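Daylight Should Be a Term of the Lease

Brenda Rowbotham

The Darnel Trust lets workrooms to small organisations in four towns, and in July it will publish a revised form of lease. Most of the changes are of interest only to those who sign leases for a living. One clause deserves a wider hearing. It says that a room let as a place of work must have a window to the open air, and that the landlord may not later block, film over or partition off that window without the consent of the tenant. I helped to draft it, and I should like to set out why I believe other landlords ought to adopt something similar, and why the objections raised against it do not persuade me.

A lease of commercial premises is a detailed thing. Our present form runs to many pages and deals with drains, signage, the storage of bicycles and the hours at which goods may be brought through the rear door. It fixes the floor area to a fraction of a square metre. It says nothing whatever about light. A tenant who takes a bright room on the south side of a building has no promise that it will be bright in a year's time. Should the landlord put up a plant enclosure outside the glass, the tenant has the same floor area, the same drains and the same rent, and must buy more lamps.

Tenants have some protection elsewhere in the law, but less than they suppose. The rules on rights to light are old and mostly concern disputes between neighbouring owners. They were not written with the occupier of a single room on a short letting in mind, and few such occupiers could afford to rely on them. Workplace rules ask that lighting be suitable and that natural light be used where this is reasonably practicable. Those last words do a great deal of work. By the time a tenant has moved in, what is practicable has been settled by whoever drew the floor plan.

Our own record in this matter is mixed. The Hulme Building was converted from a warehouse at a time when every landlord in the district was trying to raise the number of rooms on each floor. The warehouse was deep, with tall windows along two sides and nothing in the middle. The conversion placed corridors against much of the glass and put 12 workrooms in the core. The corridors are delightful. People walk along them for a few seconds at a time, on their way to rooms in which they will spend eight hours under a ceiling panel.

The core rooms were let at a lower rent, and it was said then that tenants could choose. I was among those who said it. I now think the argument was weak. The person who signs the lease is seldom the person who sits in the room all day, and the saving does not appear in anyone's wages. A charity director with a fixed grant will take the cheaper room, as she is bound to do, and her bookkeeper and her two caseworkers will have it. Choice of that kind is real for one party only.

Drelcombe was handled differently, largely by accident. The building was a school, and its listing prevented us from moving the internal walls. Every room therefore kept the windows it was built with. We complained about this at the time and sent the planning authority a long letter on the loss of lettable space. The letter is still on file, and I reread it before writing this essay with some discomfort. 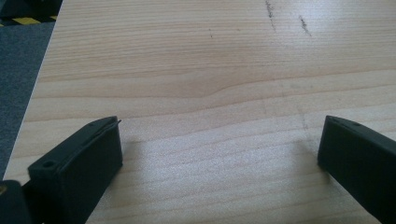
Daylight in a ground-floor workroom, Drelcombe.

The rooms at Drelcombe are not grand. Several are an awkward shape, the heating is slow, and the stairs are steeper than anyone would now build them. Yet when the property team compared the two buildings, they found that tenants at Drelcombe stay longer, and that those who do leave tend to ask first whether a larger room is coming free in the same place. I do not claim that windows explain all of this. The rent is fair and the bus stops at the gate. But when departing tenants at Hulme are asked for their reasons, the want of a window is given so often that our form now has a box for it.

Pádraig Doherty, who manages both buildings, has put the matter to me in terms of small work. A good part of what goes on in our rooms is done with the hands and eyes at close quarters: mending, sorting, matching one shade of thread to another, reading faded ink. People engaged in this sort of work will carry a piece to the window before they call it finished. In a room without one they carry it down the corridor. At Hulme, Mr Doherty has twice had to ask tenants to stop leaving stools beside the corridor windows, where they are an obstruction to the fire route. He did so with regret, and he was right to do so, but I think the stools were the better judges of the building.

It will be said that electric lighting has improved beyond recognition. It has. We have fitted the Hiltetti panel throughout the core at Hulme, and it is a great advance on the tubes that it replaced. It does not flicker to the eye, it uses far less power, and it can be set warmer or cooler according to the hour. I have no quarrel with it, and a winter afternoon in any of our buildings would be impossible without something of the sort. What it cannot do is tell the people beneath it that the rain has stopped. A window gives light, but it also gives distance, weather and the time of day, and a person who has been looking closely at something for an hour is glad of all three. A panel which changes colour on a timer offers an account of the afternoon prepared in advance by somebody else.

There is a more serious objection, and it concerns money. A deep building cannot give every room a window without giving up some of its rooms. When we modelled the effect at Hulme, moving the corridors inward and the workrooms outward meant the loss of five lettings. For a trust of our size this is a sum that matters. It must come from higher rents elsewhere, from reserves, or from repairs put off for another year. Those who say that decent rooms pay for themselves should be asked to show their figures, and I have not seen any that would satisfy a cautious auditor. Longer tenancies save us something in agents' fees and in weeks when a room stands vacant. They do not save us the whole.

My answer is that we accept costs of this sort all the time and have ceased to notice them. Nobody proposes to let rooms without a door wide enough for a wheelchair on the ground that narrow doors would allow one more room to a floor. Nobody suggests a cheaper class of tenant who may do without a lavatory. These things were once thought costly too, and a landlord of the period could have produced a floor plan to prove it. They became ordinary when they ceased to be a matter for bargaining between one owner and one occupier and were written down as a condition of letting at all.

A second objection is that certain trades do not want daylight. Photographers, projectionists and those who handle light-sensitive papers are the usual instances, and we have let rooms to all three. The clause meets this without strain. It gives the tenant the window and leaves the tenant to decide on the blind. A tenant who wishes to board the glass over for the length of the lease may ask for consent and will receive it, provided that the boards come down at the end. It is a simple matter to darken a bright room. The reverse generally requires a builder.

A third comes from colleagues who fear that the clause is too vague to enforce. They ask how large a window must be, how far it may stand from a neighbouring wall, and whether a rooflight will serve. These are fair questions, and the early drafts answered them badly. The version to be published sets a minimum area of glass in proportion to the floor, allows a rooflight if the sky can be seen through it from a seated position, and requires that the view from at least one window should run clear for a stated distance. It also asks for a simple dated record of each window at the start of the letting, to be kept with the inventory. If a dispute arises, there will be something to compare with.

I would add a word on storage rooms, as they have caused more correspondence than anything else in the draft. The clause does not apply to a room let for storage. Some tenants have warned us, and I think correctly, that a landlord short of money will be tempted to let a windowless room as a store and to look away when a desk is carried into it. We have therefore provided that a store in which any person regularly works for more than two hours in a day is to be treated as a workroom, whatever the lease may call it. Mr Doherty's staff will have to make that judgement from time to time, and it will not always make them popular.

The clause will apply to new lettings and to renewals. It does not reach back to the 12 rooms in the core at Hulme, whose present leases will run their course. As each one ends, the room will be withdrawn from letting as a workroom and put to some other use, and the corridor beside it will be considered for alteration when funds allow. Tenants now in those rooms have been offered first refusal on rooms with windows elsewhere in the building at their existing rent for the remainder of the term. Several have accepted. One has declined, having 200 boxes of archive material and a well-founded dislike of moving them.

Landlords who would like to see the wording before it is published may write to the Trust's property office, which will send the draft with the notes on measurement attached. Comments from tenants are equally welcome, and those concerning rooflights will be read with particular care, as that part of the text is still open.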